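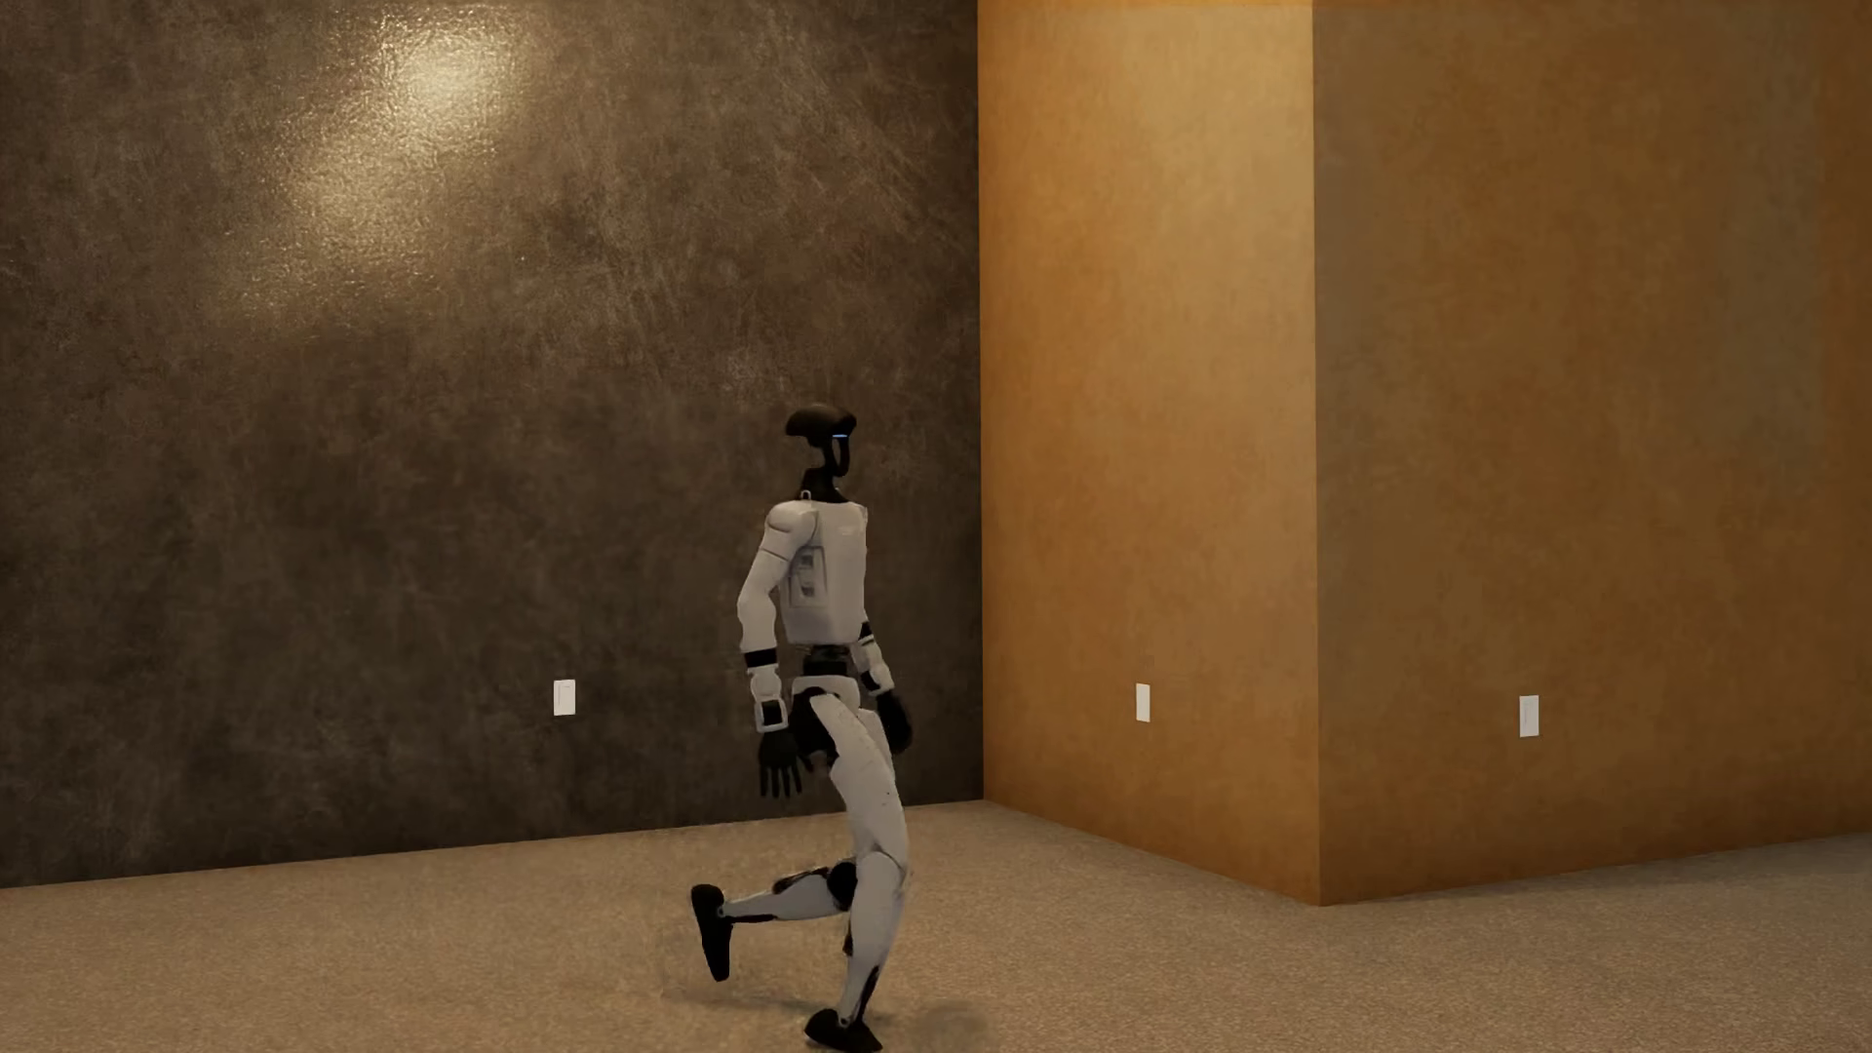
A robot walks across a carpeted floor.

Carpets: What Is Under Your Feet?

A carpet is a thick cloth made to cover a floor. People have made carpets for thousands of years. The oldest ones were knotted by hand from sheep's wool. Today most carpets are made by machine, and many are made from nylon or polyester.

The soft part of a carpet is called the pile. It is made of yarn that stands up from a flat backing. If the yarn is left in loops, the carpet is called loop pile. If the tops of the loops are cut, it is called cut pile. Cut pile feels softer. Loop pile lasts longer in places where many people walk, such as schools and offices.

How is a carpet made?

Most carpets are tufted. A tufting machine works like a very large sewing machine. It has hundreds of needles in a row. The needles push yarn through a sheet of backing, and small hooks catch the yarn to make loops. One machine at the Brasside mill has 1,709 needles.

Next, glue is spread on the back to hold the yarn in place. A second backing is pressed on top of the glue. The carpet then goes through a long oven to dry. Last of all it is checked for mistakes and wound onto a roll.

Where does the color come from?

Yarn can be dyed before it is tufted, or the whole carpet can be dyed afterward. Nylon can also be colored while it is still a liquid, before it becomes yarn. 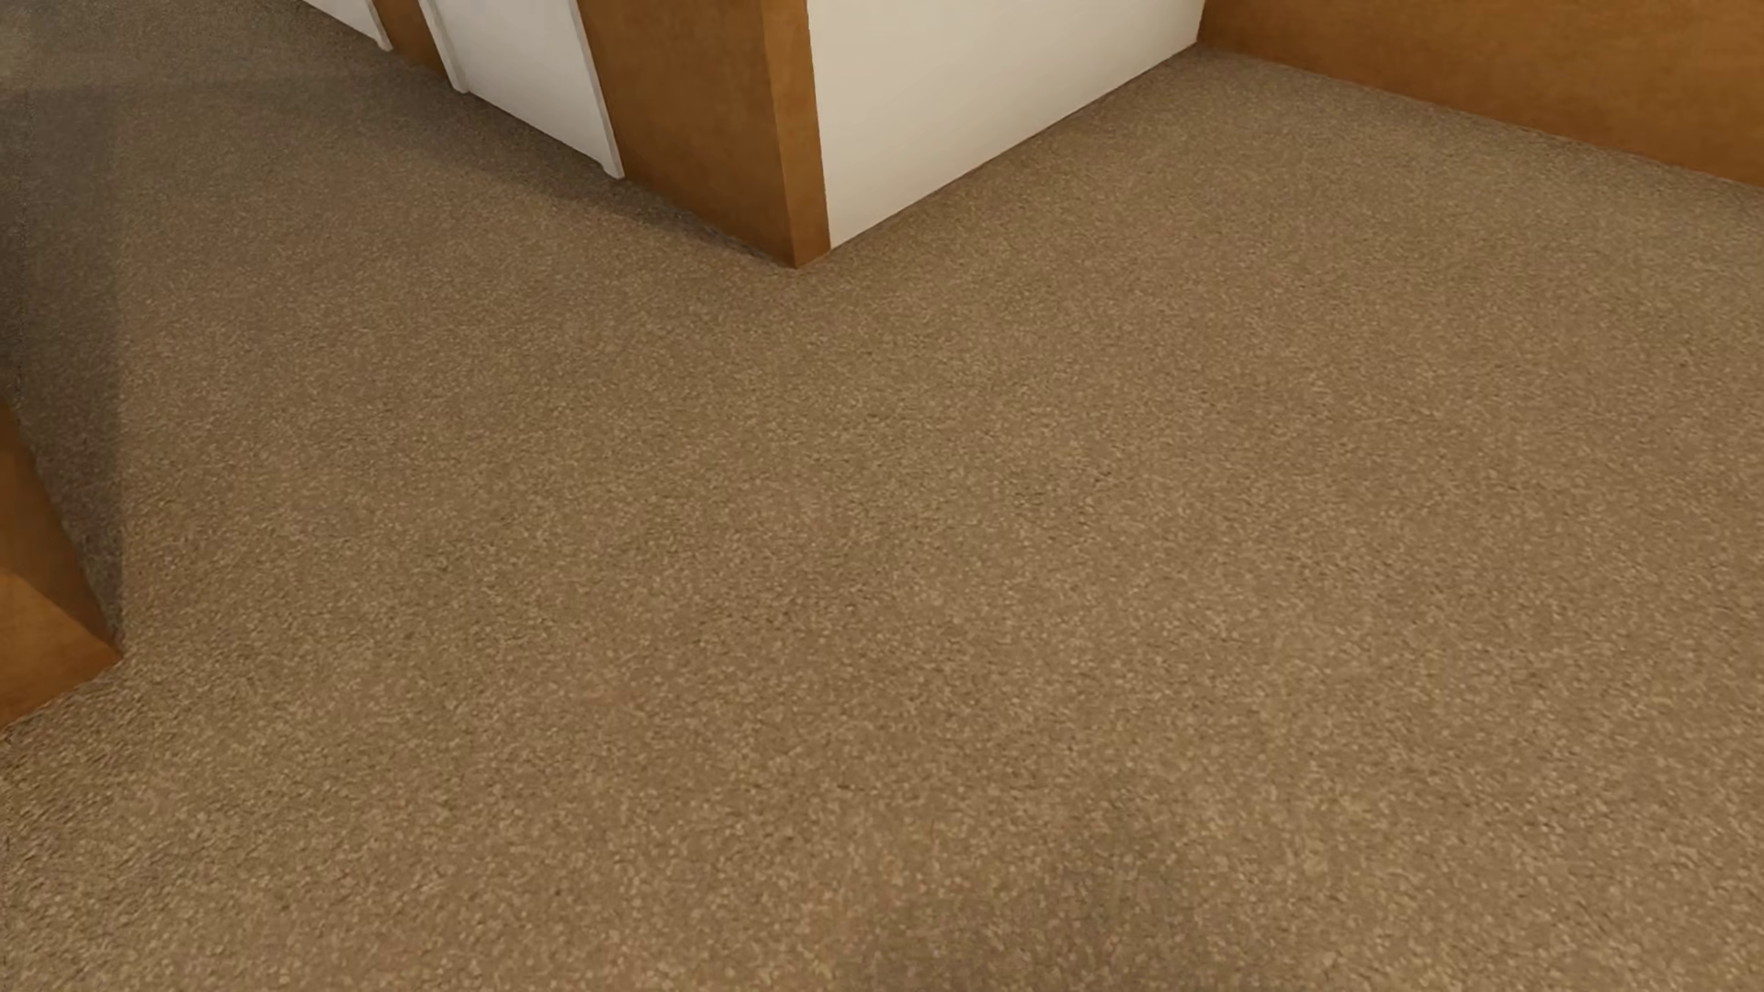
Some carpets use yarns of two or more colors mixed together. This gives a speckled look. Crumbs and small marks are harder to see on a speckled carpet than on a plain one. Brian Mwakalinga, who designs carpets at Brasside, tests new mixes by sprinkling sand on a sample and looking at it from across the room.

Why do people use carpet?

Carpet feels warm because air is trapped in the pile. Air does not carry heat away from your feet as quickly as tile or stone does. Carpet also makes a room quieter. Hard floors bounce sound back into the room, and the soft pile soaks up some of it.

Carpet needs care, too. Dust and grit sink down into the pile. Grit has sharp edges that can cut the yarn, so a carpet that is vacuumed often will last longer.

Try it yourself

Put one bare foot on carpet and the other on tile. Both may be at the same temperature. Which one feels colder?

Words to know

Backing: the flat sheet that holds the yarn
Pile: the yarn that stands up from the backing
Tuft: a small bunch of yarn

Written by Iolanda Trindade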